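Wirarside Notebook
Posted in April by Min-kyu Shin

So I finally got the calibration tool finished, and I'm a bit chuffed! I've been calling it Cuno (after my neighbour's greyhound, long story) and it does one job. You point it at a folder of wide-angle clips and it works out where the gripper was at every moment, then tells you which clips the tracking lost.

The old script from Delorme was fine on a desk. Take it anywhere bigger and it wandered off. Of 381 clips it gave up on 200, and Han-gyeol Heo very patiently told me my lens model was rubbish. He was right. I'd been using 6 parameters where the fisheye one behaves much better near the rim, and that's where all your good features live once the tool starts rolling about. 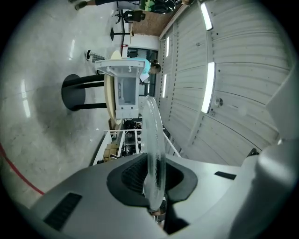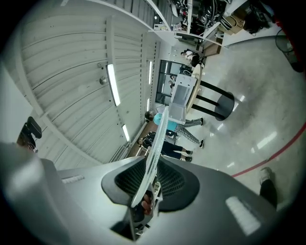

Roll is what I got most wrong, I reckon. My initialiser assumed gravity pointed more or less down the picture, which is a daft thing to assume about something held in a hand. With the ceiling running up one side and the floor up the other, it would pick a starting pose ninety degrees out and then defend it to the death. Now I read gravity from the IMU first and let the visual side catch up. Long straight light fittings are brilliant for checking the undistortion (they should come out straight, and if they bow you've stuffed the centre point), but their streaks on a shiny floor make awful features, so I mask those. People get masked too.

Next job is time sync, which I've been dodging since Wokelham. Might write that up if I survive it.

This site uses cookies to remember your preferences. By continuing to browse you agree to our cookie policy.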